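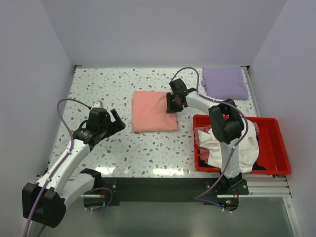
How many times does a kitchen cloth need to be folded before it goes in the drawer? Twice, in most homes, and anyone selling a longer method should be asked what the extra folds are for.

SESIDCOMBE, November 26, 2020 – Bundholm, the household goods shop with branches in Sesidcombe and Ovcombe, today released a short guide to folding and storing kitchen cloths. The guide is two pages long. It is free at both counters and does not recommend buying anything.

The shop began work on it in June, after a run of customers came in asking for drawer dividers, cloth stands and folding boards they had seen praised online. Bundholm stocks some of these. It has doubts about most of them.

"We were told a folding board would change the way a kitchen runs," the company said in a statement. "We used one for a month. The cloths were flat. They were flat before."

For the guide, the shop asked 173 customers how they keep their cloths. Of those, 73 said they had bought a storage product for the purpose and had since stopped using it. Bundholm does not claim that this is a scientific result. The people who answered were already standing in a household goods shop, and the company suspects that they own more dividers than their neighbors do.

The advice itself is plain. Work on a clear, hard surface such as a table or counter. Lay the cloth out, smooth it from the middle, and bring one side over to the other. Turn it and fold again. A small cloth ends up close to square and a larger towel makes a rectangle. Edges that do not quite line up are fine – a pink cloth with a soft edge dries a plate as well as one with a sharp crease.

On trays, the guide is slightly more generous. A plain plastic tray, red or any other color, keeps a few cloths together and can be lifted out when the shelf needs wiping. Customers who already have a tray are advised to use that one.

The guide takes no position on sorting by color. Pink in one pile and lavender in another looks pleasant on a shelf, but the shop has yet to see evidence that it saves time.

Bundholm has printed 3,000 copies with Hwang, a print firm in Ovcombe, and will not reprint unless people ask for more. Folding boards will stay on sale while stock lasts – the company has no plans to reorder them.

Copies can be picked up at either branch during opening hours. Press inquiries should be made at the Sesidcombe counter.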